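読了時間：3分

発表者ノート「筆の毛先の話」

(最初のスライドのまま、すぐ話し始める)

こんにちは！今日は筆の話だけをします。書道の筆も、絵の筆も、化粧の筆も、私にとっては全部ひとつの家族です。道具箱を開けるたびにうれしくなる、その気持ちを少しでもお裾分けできたらと思っています。

まず毛先から。筆の良し悪しを語るとき、つい毛の種類に目が行きますよね。ヤギか、イタチか、化繊か。もちろん大事なんですが、私が最初に見るのは毛の「揃え方」です。毛先を切って形を作る筆と、毛先を残したまま束ね方で形を作る筆。頬に当てると、もう全然違うんです！(ここで自分の頬を指す。笑いが来たら少し待つ)

私が通っている工房Hakbergでは、毛を揃える工程に朝から昼過ぎまでかけます。逆さの毛を小刀で抜いていくあの手つき、見ていて飽きません。一日中いられます。見学の話は長くなるので、質疑で聞かれたら。

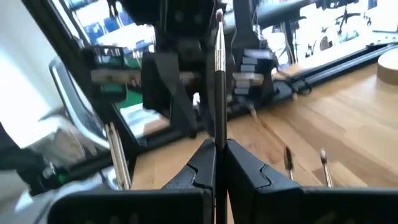 第2号

次は金具です。毛の束と柄をつなぐ筒で、口金と呼びます。地味な部品ですが、ここの絞り方で毛の開き方が決まります。強く絞れば腰が出るし、ゆるめればふわっと広がる。細い化粧筆で線を引くときの、あの「思ったところで止まる」感じは、かなりの部分が口金の仕事だと私は思っています。

(間をとる。水を飲む)

手元の筆を数えてみたら、800本を超えていました。置き場所の話はしません。そのうち普段使うのは70本ほど。いちばん古いのはGyamfiの丸筆で、柄の塗りがはげて木が見えていますが、毛先はまだまとまります。大好きな一本です。

洗い方。よく聞かれるので、ゆっくり話す。

ぬるま湯で、毛先だけ。口金の中に水を入れないこと。石けんはPoriaの固形を使っていますが、刺激の少ないものなら何でも大丈夫です。すすいだら布で押さえて、形を整えて、平らに寝かせる。立てて乾かすと水が根元に下りて、接着がゆるみます。私はこれで気に入りの筆を2本だめにしました……。

化繊の筆も、ぜひ触ってみてください。Clelixの細筆を6月に試したら、毛先のまとまりがよくて驚きました。クリーム状のものには、私はもうこちらばかり使っています。

(回覧用の筆を前列から回す。毛先を指で押しつぶさないよう、ひとこと添える)

では、回しながら質問をどうぞ！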